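Home News Sessions Library Contact

Tea mornings are back, and bigger

What a winter it has been for the tea mornings! When Yee-man Shih first suggested that we open the reading room early and put the kettle on, we thought a handful of regulars might wander in. By the end of February we had poured roughly 300 cups, gone through two big tins of Assam, and heard more good talk about books than in any month I can remember (and I have been writing this newsletter a long time).

The idea is as simple as ever. Doors open at 10, tea is free, and you bring whatever you are reading. Some people read a page aloud. Some just listen, and that is a perfectly good way to spend a morning. Last month we had a sea voyage, a book about moss, a very funny chapter on beekeeping, and 12 minutes of a detective novel that stopped right before the body was found – there is now a waiting list for that one.

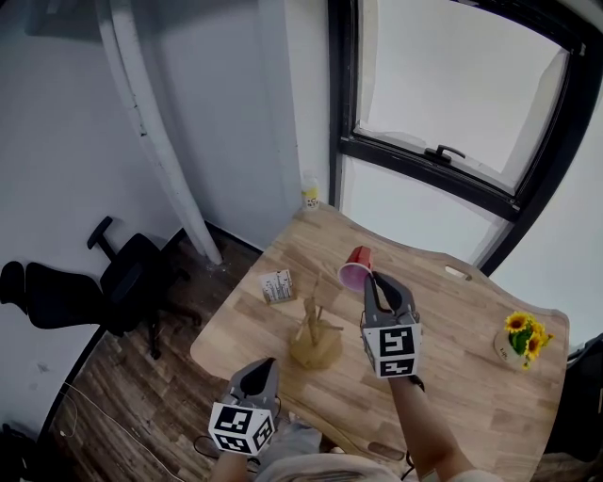

Red cup on the table.

Yee-man has been keeping notes on the teas as well. The smoky one split the room, as smoky ones do. The clear favorite was a plain black blend with a bit of orange peel, and she is happy to write out the proportions for anyone who asks. She also wants to try a cold-brewed green once the weather turns, so if you have a large glass jug at home that you never use, please think of us.

We will need more mugs for spring, too. Odd ones are very welcome, chipped ones less so. Leave them at the front desk with your name on a slip of paper if you would like a thank-you note.
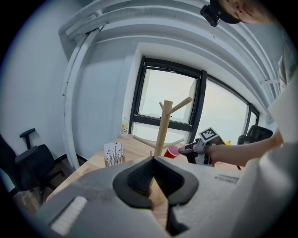
The Purnby walk

Nga Ninh is leading the first walk of the year out to Purnby, and I can't wait. She has found a new way in past the old orchard, which skips the muddy lane that swallowed my boot last spring. It comes to a little over 2 miles each way, mostly flat, with a bench at the halfway point and a good view of the water if the morning is clear.

Bring a snack, a hat and something short to read out at the bench. Poems go down well. Nga has promised one of her own – her first in front of an audience – so come and cheer! There is room for 70 in the hall afterward, with soup and bread.
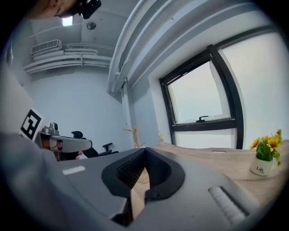
At the wooden desk.

Sign-up sheets for the walk are by the coat hooks, and Nga will be there before each tea morning to answer questions about the route.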